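Can a machine do your chores yet? (general chat)

najwa_b
Starting this because my sister-in-law swears she'll have a robot folding her laundry in 2 years and I laughed so hard I had to put my coffee down. I run the back half of a small frame shop in Hikcombe and I can't even get a machine to pick up one sheet of glass without a guy standing next to it. So where are we really? Not the videos. I mean stuff you've stood next to yourself.

GrirnellGary
We have an arm at work that loads blanks into a press. It hits 98 out of 100 and everyone claps. But the other two land on the floor or jam the chute, and then I'm the one with my head in the chute. So is it doing my chore or did it give me a new one?

lockyer_l
Gary, come on, 98 is great. I don't hit 98 on a bad morning. My robot vacuum has run every night since February and I haven't touched a broom in the kitchen. That's a chore, and a machine does it. I think people keep moving the finish line.

GrirnellGary
A vacuum never has to pick anything up though. It drives around and bumps into chair legs. Ask it to put one sock in a drawer.

tatiana.m
Gary has a point about picking things up. My mom has arthritis and what she needs is someone to get the lid off the jar, find the pill on the counter, pull the thin plate off the stack. Small flat stuff is the worst for her and I bet it's the worst for a machine too. Floors were never the problem at our house.

lockyer_l
OK but dishwasher, washing machine, dryer, bread maker... all machines, all chores. We just stopped calling them robots once they worked.

najwa_b
Lorraine I love my dishwasher but I still load it!! Loading it is the chore!

elie_aj
I come at this from the other end, I like the gripper side of it and I've been reading and tinkering for a while now. Two things I'd say to Najwa. First, the arms are fine. Arms have been fine for years. It's the last inch that goes wrong, where fingers meet the thing. Second, a lot of what people call robot progress right now is a human holding the gripper in their own hands and doing the job, so the machine can learn from it later. So if you're asking whether it can do it yet, my answer is that a person can do it with two claws and no fingertips, slowly, and that already tells you plenty. Try picking a coin off the counter with salad tongs tonight and report back.

What I keep looking at is flat things on hard shiny tables. You can't get under them, you can't see the edge well, and if you push from one side they slide off. I'd start with two hands, one to hold and one to tip it up.

Black marble table, white disc: 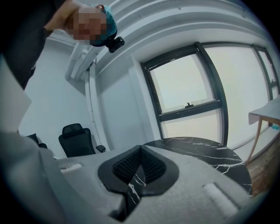
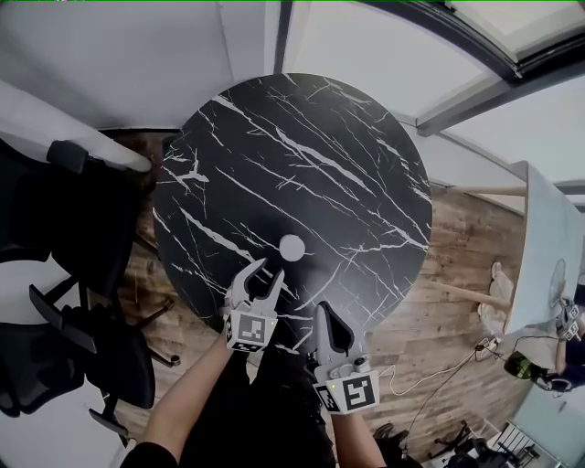 So my guess for a sock in a drawer is sooner than Gary thinks, and for a sheet of glass much later than Najwa wants. Cloth forgives you a bit. You can grab a sock anywhere and it's still a sock. Glass you get one try at. As for the whole laundry basket, inside out shirts, fitted sheets and all, I wouldn't promise your sister-in-law anything.

GrirnellGary
tried the tongs. took me four goes and I chased the quarter into the sink

najwa_b
Ha! I used a washer from the shop and just slid it to the edge of the bench and caught it. Is that cheating?

elie_aj
Nope, that's a perfectly good way to do it, and I'd like to see more machines use the edge of the table.

tatiana.m
My mom does that with her pills - slides them off into her palm. She's 83 and figured it out on her own.

lockyer_l
I'm still on team robot for the record. Gary, get a vacuum.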